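Yarn dye keeps rubbing off on my hands and needles -- is the sweater doomed?

Posted in Knitting & Crochet, October 23, 2018

I bought 7 skeins of a deep navy wool from Jendix in the end-of-season bin and am now most of the way up the back of a cardigan. My fingers are blue. My bamboo needles are blue. The arm of the couch is under suspicion. The collar and button band are supposed to be cream, and I can already picture how that ends. Do I wash the yarn I haven't used, wash the whole thing when it's finished, or give up and knit a navy collar?
-- Sisik

Blue fingers alone don't mean much. There's often loose dye sitting on the surface of a dark wool, and the friction of knitting takes it off. The thing to find out is whether it bleeds in water. Cut a short length, wrap it in a wet white paper towel, leave it under a heavy book overnight and look in the morning.

If the towel is faintly tinted, soak the remaining skeins in cool water with a little wool wash, press the water out, and repeat until it runs clear. Tie each skein loosely in four places first, unless you enjoy untangling. Hot water and then cold will felt it, so keep the temperature steady.

If the towel comes out navy, the dye was probably never set properly. For wool you can soak it in water with a good splash of white vinegar, bring it up slowly to just below a simmer, hold it there for half an hour, and let it cool in the pot. Use a pot you don't cook in. Do the finished back the same way, or it may end up a different shade from the fronts. And knit the cream collar last.
-- Brustthorpe

just use salt, my aunt always did 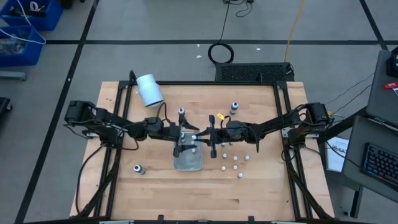
Wooden table with two black arms over it

-- friesen_89

Salt is for cotton, and even there it won't fix a dye that's already loose. On wool you'll get salty blue wool. I'd go with the vinegar soak above, but swatch first -- navy and cream together, 12 rows of each, washed the way you plan to wash the cardigan. I skipped that once and own a very pale blue "white" yoke.
-- purlgrudge2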